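Pre-Session Checklist, Home Folding Study – Hand-Held Gripper Kit
Nirkby site, completed Sunday, May 27, 2018

1. Finger screws tight, both sides – OK
Went over every one with the small driver. The outer left had backed out a quarter turn, so I nipped it up and put a dot of paint on it, and if the dot has moved by next time we'll know it needs thread lock.

2. Rubber pads seated and clean – OK, with a note
Wiped down with a damp cloth and left to air. Please don't use the alcohol wipes on these, however handy they are, as they leave the rubber a bit slick and the grip numbers from the Eklund sessions wandered for a whole week before we caught on.

3. Fingers open and close freely, no pinch point at the handle – OK
Ten slow squeezes and ten quick ones. Lovely and smooth since the new spring.

4. Lens clean, full circle visible at the rim – OK

5. Floor clear on both sides of the bed – FIXED
One slipper and a phone charger moved. The person demonstrating walks backward more than they think they do, so do look behind them as well.

6. Garments checked for pins, loose zipper pulls and things left in pockets – OK
All 22 pieces in the Kiva bag gone through. I know it's dull work, but a coin in a pocket changes how a sleeve swings.

7. Both hands briefed: one lifts, one follows – OK
For puffy jackets we ask people to raise the sleeve by the cuff first, let it hang for a breath, and only then bring the other gripper in over the body with the fingers open.

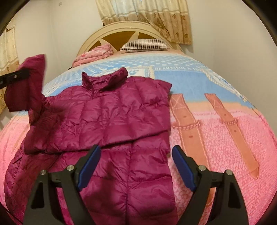 The reason we're fussy about that little pause is that the policy trained on the Juker set learned to rush it. Of 332 demonstrations, 11 went in with no pause at all, and those few seem to have done more harm than you'd expect – the trained arm would close on the filling and drag the whole garment along. We're relabeling them before the July run, and until then please stop a take kindly but firmly if the pause is skipped.

8. Rest break every 10 takes – NOT DONE
My fault entirely, I got chatting and we ran over. Wrists get tired sooner than anybody admits, so set the kitchen timer.

9. Cards labeled and copied before packing up – OK

Still open: item 8, and the spare pads to be reordered.

Home Folding Study, Nirkby | Contact the study office | © 2018 | Back to top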